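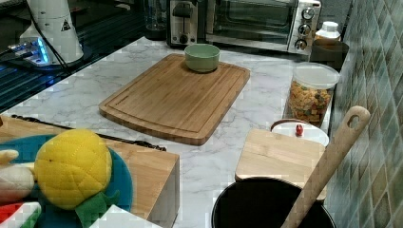 An army has many jobs to do, and feeding its soldiers is one of the most important. The people who plan meals, carry supplies and cook for the troops belong to a part of the army known as logistics. Some of their tools are the same as those in a kitchen at home, such as a chopping board, a small bowl or a toaster. Others are much larger, because one army kitchen may have to serve hundreds of people at every meal.

Where does the food come from?

At Undton Barracks, food arrives by lorry from the supply depot at Misoton, which is 66 miles away. Staff at the depot check each delivery and store it safely. The barracks kitchen serves 791 soldiers, so orders are placed 5 days before the food is needed.

What happens away from the barracks?

Soldiers on exercise cannot always return for dinner. Army cooks may travel with them and set up a field kitchen in a tent. If there is no field kitchen nearby, each soldier carries a ration pack. This is a box or bag holding all the food one person needs for a day. A soldier on a long patrol may carry enough for up to 72 hours.

What is in a ration pack?

Most packs contain main meals in sealed pouches, biscuits, a hot drink and something sweet. The pouches keep for a long time without a fridge. There are different menus — including vegetarian and halal ones — so that everyone can eat properly.

Who does this work?

Army cooks are soldiers too. They complete basic training first and then learn their trade. Drivers, storekeepers and planners work alongside them.

Words to know

Barracks: buildings where soldiers live and work.
Depot: a place where supplies are kept.
Patrol: a journey made by a group of soldiers to watch over an area.
Rations: a fixed amount of food for one person.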